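The Controller Should Know When It Is Being Helped

Software for shared manipulation has matured quickly, yet the logging that supports it has not kept pace.

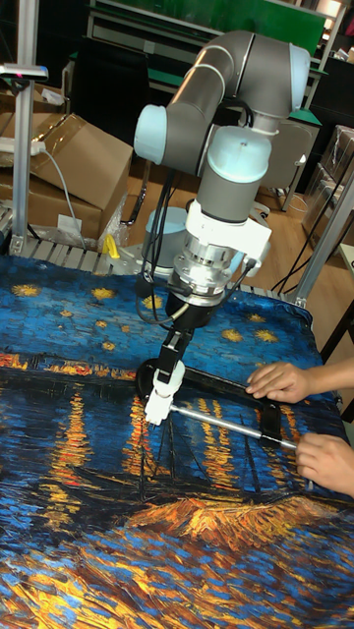

It is the position of this laboratory that a policy evaluated alongside a human partner cannot be assessed on task completion alone. A person who steadies a part contributes force, correction and judgement, and unless the control stack records that contribution, the resulting figures describe the pair while being reported as the performance of the machine.

The difficulty is chiefly one of estimation. When a gripper and a hand hold the same rigid object, the wrench measured at the wrist is a sum of gravity, contact with the table, internal stress in the grasp and whatever the person is doing. A force-torque sensor offers six channels and no attribution. Our own planner, Brivik, was written on the assumption that any sustained residual above a threshold signified a collision. In shared handling, it stopped constantly. The threshold was raised, the stops ceased, and the software was judged to be improved. In our view it had been made less observant.

A review carried out in March examined 600 logged episodes of two-party handling. In 180 of them, the residual wrench changed direction before the commanded trajectory did, and the episode was nonetheless labelled an autonomous success. Nothing in the record distinguished these from the remainder. The data had been sampled at 500 Hz and then reduced to a single pass or fail field at export.

Three changes have since been adopted. The Magagula logging layer now retains the full wrench history and the admittance parameters in force at each moment. Operators enter a contact label at the time of the trial, and labels may not be revised after results are known. Evaluation reports must state partner effort beside completion rate, in the same table and at the same precision.

Colleagues at Sundolus have objected that operator labelling is slow and subjective, and that a learned intent estimator would serve better. The objection has merit. Such an estimator must, however, be trained on something, and at present the only available labels are those supplied by the people whose hands were on the part. The Tumora estimator, which we intend to release to partner organisations, was trained on precisely these annotations and remains unreliable where the object also touches a surface.

Funding bodies and journals could assist by requiring disclosure of human contact in manipulation benchmarks. The cost to authors would be modest: one column, one paragraph of method and a willingness to publish a lower number.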